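Last Sunday I finally made it to the open lab afternoon in Gendstead, after missing it two years in a row. The Wastano group had the whole ground floor, there was free coffee, and by 2 in the afternoon you could barely get near the good tables.

I skipped the drone room (the line went out the door!) and went straight for the grasping demo, because I'd been reading up on their Zorkitz method and wanted to see it run. The short version is that the arm learns from people steering it by hand, and then it gets to ask for help. When it isn't sure about a grasp, it stops and waits for a person to show it that one move again. They started with 64 demonstrations per object and kept adding only the ones it asked for.
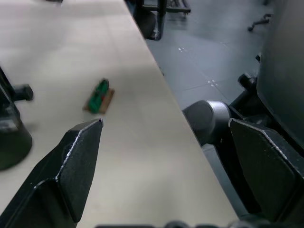
What I really wanted to know was how it decides that it isn't sure. The student at the desk told me they train several copies of the same policy and compare what each one wants to do next. If the copies agree, the arm moves - if they drift apart, it waits. Something like the little green piece on its flat wooden base is a nice case for that, as you could go for the base or for the upright part, and copies trained on slightly different data may well split on it. I asked if they'd tried just picking one and committing. They had, and it did worse.

The poster on the wall had the numbers. With the asking turned on, they needed over 30 percent fewer demonstrations to reach the same success rate, and they ran 20 trials per object to check. That's not a lot of trials, and the student was the first to say so. They want to repeat it on the second arm, Gethin, which has different fingers and so far hates everything the first one learned.

I stayed way longer than planned and missed the talk upstairs. The slides are supposed to go up in June, so I'll add a link when they do. Parking behind the building is free on weekends, by the way, but the side gate closes early.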